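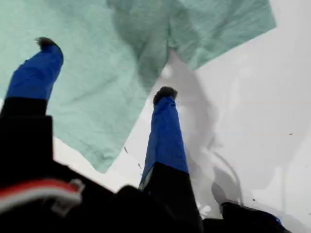

I've ended up looking after a small collection of old science teaching instruments at our local history room, and I need help with the brass ones. Most of them came out of a school in Havby that closed, and the best of the bunch is a hand-cranked air pump with a glass bell jar. Somebody lacquered it a long time ago and the lacquer is going patchy, with brown spots creeping in at the edges. I've got a pale teal cloth like the one lying there on the white surface, soft as anything, and I've been dusting with that and nothing else. My predecessor left a half-used tin of metal polish in the cupboard, though, and every visitor over a certain age tells me to go at it until it shines! Do I polish, do I leave it, do I strip the lacquer and start over? Our whole conservation budget for the year is $600, so sending it away isn't much of an option.

Also, there's a number scratched under the base, 667, and it isn't in our accession book. Should I be worried about losing that if I clean around it? 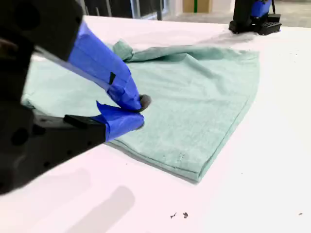 One more thing I should have put in first – the pump lives in a case by a radiator. I moved it there in February when the roof leaked and never moved it back.

Posted by brassandglass, 14 Aug 2026

Trameck_Attic

Please don't polish it! I did exactly that to a little orrery when I was new and I still feel sick thinking about it. Polish is an abrasive, so you take off a bit of metal every time, and the white gunk gets down into the threads and the engraving and you'll be picking it out with a toothpick forever. On a lacquered piece you also go straight through what's left of the lacquer, and then the bare bits tarnish faster than the rest and it looks worse than when you started.

What I do now is a soft dry brush, a clean cloth, and nitrile gloves, because fingerprints will etch into brass if you leave them. Stripping and relacquering is a job for a conservator. You might ask one for a single visit to look at several things at once. Ours did a half day at the Nimri depot and gave us a list of what could wait (nearly all of it, to my relief).

And get it away from that radiator. The heat is hard on old leather and wax seals, and pumps are full of both.

sekia_dan

my grandad used ketchup on brass. worked great on his doorknobs, wouldn't know about a pump

oldcatalogs

Agree with the first reply on leaving it alone. I'd skip the ketchup.

On your 667, I'd photograph it in raking light before you do anything (hold a flashlight almost flat to the metal) and write it into the object file even if you don't know what it is. It could be a dealer's stock number or a school inventory number. I had 20 pieces of glassware with mystery numbers, and they matched up with an old Sekia supply ledger that was sitting in a different box the whole time. Check the back pages of your accession book too – people used to tuck loans in there and forget them.

Don't ink over it or try to make it easier to read. If you want your own number on the pump, a tied paper tag is fine for now. I've got 2 air pumps myself and both are tagged that way.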